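Chapter 4
Storing Things at Home and at Work

Chapter outline
4.1 Why surfaces fill up
4.2 Open and closed storage
4.3 Labels and lists
4.4 Moving stored goods
4.5 The Marnasura stockroom

Terms to know: active storage, dead storage, landing surface, open bin, reach zone, turnover

In April the owners of a small hardware shop in the town of Diten decided to find out how long their staff spent looking for things. Amber Van den Broek, who kept the accounts, asked each employee to write down every search that took longer than a minute. She collected the sheets after four weeks and put them in a binder. The searches were mostly for small goods: drawer pulls, fuses, picture hooks, the keys to the display case. Large goods were almost never lost. A ladder has few places to hide.

The shop did not have too little space. It had a back room, a cellar, and a long run of shelves on the north wall, and the cellar was half empty. What it lacked was a rule for where an item went when it came through the door. Boxes were set down wherever there was room, and they stayed there until a customer asked for what was inside them. By then the person who had set the box down was often at lunch.

This chapter is about rules of that kind. Chapter 3 dealt with measuring a room and drawing a plan of it. Here we take the plan as given and look at what goes where, for how long, and who needs to be told. The same ideas apply to a kitchen, a classroom closet, and a warehouse, although the sums of money are different.

4.1 Why surfaces fill up

A flat surface at waist height is the easiest place in any room to put something down. It needs no bending, no reaching, and no door to open. For this reason the counter, the desk, and the hall table fill up first, and they fill up with things that have no other assigned place. We call such a place a landing surface.

A landing surface is useful as long as it is cleared. Mail has to be opened somewhere, and groceries have to be unpacked somewhere. Trouble begins when items stay past the task that brought them. A second item is then put beside the first, and the work moves to the floor or to a chair.

Two habits help. The first is to give every landing surface a clearing time, such as the end of the shift or the end of the evening meal. The second is to keep its size small. Households with a large kitchen island often report that it holds more unsorted goods than the narrow counter it replaced. A surface should be as large as the work done on it, plus the width of one tray.
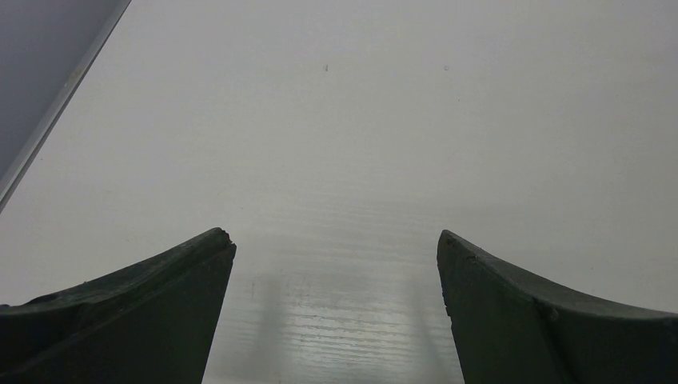
4.2 Open and closed storage

Storage is open when the contents can be seen and reached without moving a lid, door, or drawer. It is closed when they cannot. A wall hook is open storage. A toolbox with the lid shut is closed storage.

Open storage is fast. It suits things used every day and things shared by several people. It also gathers dust, and it shows disorder at once, which some people count as an advantage. Closed storage protects the contents and looks tidy from outside, but it hides what is there. People buy a second roll of tape when the first is in a closed drawer.

The open bin lies between the two. It keeps small things together, it can be carried, and a glance from above tells the user what is in it. A raised rim stiffens the bin and gives the fingers something to hold. A handle at one end lets it be pulled forward from a shelf. Color can be used as a simple code, with one color for each room or each kind of goods, provided that the code is written down and the number of colors is kept low.

The depth of a bin matters more than its length. In a deep bin the lower layer becomes dead storage, meaning goods that are kept but never used. In a shallow bin every item stays on top or close to it. As a working rule, a bin for mixed small goods should be no deeper than the user's hand is long. Bins for a single kind of goods, such as clothespins, can be deeper, as any one item will do as well as another.

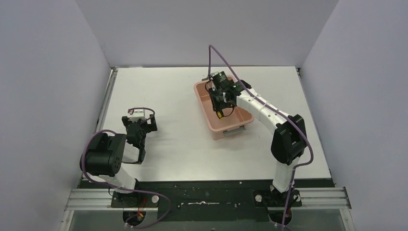
Raili Pelkonen disagrees with the rule on depth: "I ran the sewing room at Talavera with deep bins and never lost a spool. We emptied them onto the table every evening and put them back sorted. If you do that, depth makes no difference. If you don't, a shallow bin will be a mess too, only a thinner one."

Her point is a fair one, and it will come up again in 4.3. Any container depends on a routine. The sewing room had a fixed hour for sorting and enough hands to do it. A household with small children may have neither, and there the shallow bin saves work.

Before you read on

Choose one drawer, shelf, or bin that you use often. Without opening it, write down everything you believe is inside. Then empty it and compare. Mark each item as used this week, used this year, or not used. Keep the list, as it will be needed for the exercise on turnover at the end of section 4.4.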